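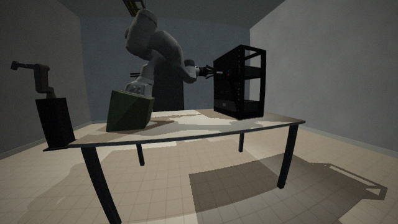 Figure 2. Rendered room with a table and a dark green box.

4.2 What people said when they had to say "left"

I should admit up front that I didn't plan to write a whole section on the word "left." When I put this study together I was after color words, and the direction words were only in there to give people something to do between color trials. Then I started reading the answers, and well, I lost most of a December to them.

The setup was simple. Everybody in the online group saw still pictures and typed one sentence telling a friend where a certain thing was. I collected 1,817 sentences that way. The in-person group did the same job out loud in two towns, Janditz and Gesetti, which sit on either side of the same river and, as far as I could tell before I got there, talk pretty much alike. I threw out 67 sentences that didn't mention a place at all (my favorite was just "it's fine where it is") and kept the rest.

What I expected, going by my own habits, was that people would use their own left and right, the way you would if you were looking at a page. Online, that's mostly what I got. "On the left side of the table." "Left of the middle." No surprises there. But the spoken answers from Gesetti kept doing something else. People there liked to talk as if they were standing inside the room, facing back out, so the same spot came out as "the right." They didn't slow down to do it, either, and when I played the recordings back I couldn't hear any of the ums and restarts you get when somebody is working out a turn in their head.

I went back and forth on whether this was a town thing or a talking-out-loud thing. The Janditz speakers are the reason I lean toward the town. They did the same task with the same instructions, and they sounded like the online group: left was the viewer's left, with a few holdouts. If speaking by itself flipped people around, it should have flipped them too.

One thing I can't rule out is the ferry. The Lapointe landing is on the Gesetti side, and people there give directions from the boat's point of view all the time – "right bank" is the right bank going downstream, whichever way you happen to be facing. Maybe growing up with that makes it easy to borrow somebody else's right and left. I like this idea a lot, probably more than I should, and I have no data on it beyond what I overheard while waiting for the boat.

A quick word on coding. I tagged every sentence by hand in Trikum and then did the first 1,000 again a month later without looking at my old tags. Most of the disagreements with myself were over sentences like "on this side," where the speaker was clearly pointing and I only had audio. Those are marked unclear and stay out of the comparison. I also kept "in front of" and "behind" separate, as they bring their own headaches, and I get to them in 4.3.

The color results are in Section 5, for anyone who came for those. They're a lot tidier. "Green" was used by nearly everybody for nearly everything I'd call green, and the arguments were all about "dark" – where it starts, and whether "olive" already covers it.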